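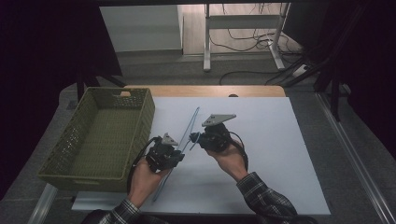 How long should I leave a wool jumper to dry flat before I hang it up?
Until it's dry right through, cuffs and underarms included. In my laundry that's a day and a half in August.

Posted by rorngate_knits

Bit more background. I finished my first proper jumper last month, 400 grams of grey wool from Farquharson, and I've just given it its first wash. My mum always pegged hers on the line and they all ended up down to her knees, so I'm nervous! The neck still feels damp. Can I speed it up without wrecking it?

wattle_and_wool

Roll it in a towel first and kneel on it – you'll be amazed how much water comes out. Then lay it on a dry towel, pat it back to its proper shape and flip it when the top feels dry. I keep a fan going in the corner on low and turn mine before bed, then again at 7 in the morning. 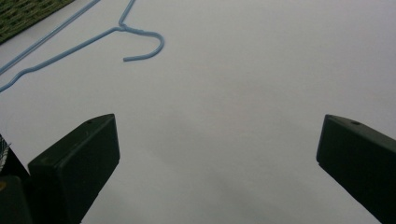
Heavy cable knits I never hang at all, even bone dry, as the shoulders go pointy and the sleeves creep. They get folded and go on the shelf with a bit of cedar. Lighter ones cope for a day or two if I'm wearing them that week. If yours has already grown a bit, wet it again and squish it back in to size, it usually forgives you.

grolluneck1126

dryer on low, 80 minutes, never had a problem. mine are mostly acrylic though so maybe don't listen to me

wattle_and_wool

Please don't do that with the grey one, it'll come out fitting a teddy. What does the ball band say?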